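Getting a bedspread through the wash without wrecking it

I ruined two good bedspreads before I started paying attention, so take this as advice from somebody who has paid for it! The first one went in with a bath mat and came out covered in gray fuzz that I was still picking off in July.

Shake it out the window first. Crumbs, hairpins, a pen once (blue, of course), they all like to hide in the folds. Then check the seams and put a few stitches in anything that's coming loose, because a one-inch gap going in is a six-inch gap coming out.

Wash it by itself in cool water with half the soap you think you need. Big flat things hang on to soap like crazy, and that stiff, slightly sticky feeling you get afterward is mostly detergent that never rinsed away. I run a second rinse every time. If your machine is small and the bedspread has to be punched down to fit, take it to the laundromat. I use the big front loaders at the one on Ormsby and bring a book.

For drying, low heat and a couple of clean tennis balls, and stop it halfway to untangle the whole lump. Mine always rolls itself into a burrito with a soaking wet middle. On a nice day I skip all that and hang it over two lines, so the air can get up between the halves.

Colors are the other thing. Lavender and the other pale shades fade fast in strong sun, so hang them wrong side out or pick a shady spot. 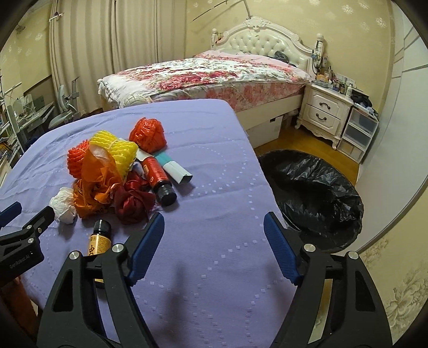
Shona Leckie wrote in to say she puts half a cup of white vinegar in the rinse and hasn't bought fabric softener in years. She also folds hers in thirds over the rail at night so it doesn't get that hard crease down the center. I tried the vinegar on my guest room one and the smell was gone by the time it dried. Next up is the dust ruffle, which I've been putting off since before the holidays.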